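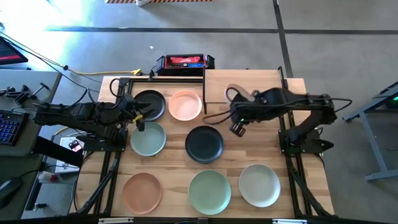
Plates in black, peach, sage and terracotta.

Search stories Enter keyword Go

Valter Solberg has lent dinner plates to strangers for 19 years, and he would like them scraped.

"Not washed," he says. "We wash them. Just get the lamb off."

His hire business, Ulline, operates out of a former tyre shop in Venbridge and owns 2,620 plates, a figure he gives with the confidence of a man who did the stocktake himself in September and is still cross about it. White used to be all anyone wanted. Then came the weddings with colour palettes.

"A bride rang to ask if our green was a warm green," Solberg says. "I went and stood in front of it for a while. I told her it was friendly."

She booked 318 of them. Her mother rang the next day and asked for white.

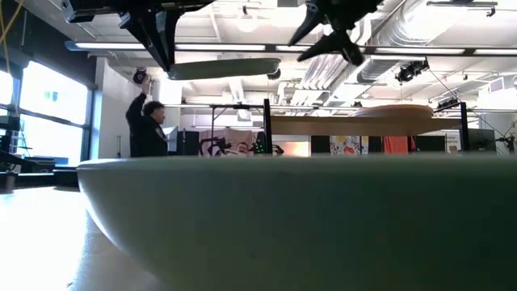
Bowls, he says, are where the arguments start. Families who have agreed on a church, a band and a guest list will fall out over whether salad should be shared. Solberg stays out of it and brings both sorts, then charges for both sorts.

His former business partner, Åsmund Rønning, left to sell marquees, a trade Solberg regards as "mostly weather". They still have lunch together. Rønning orders soup, and Solberg turns the saucer over to see who made it.

What does he eat off at home?

"Whatever's chipped," he says. "I've got a cupboard full. My wife bought a nice set once and I asked her when it was due back."

The set is still in the cupboard – top shelf, behind the fondue pot.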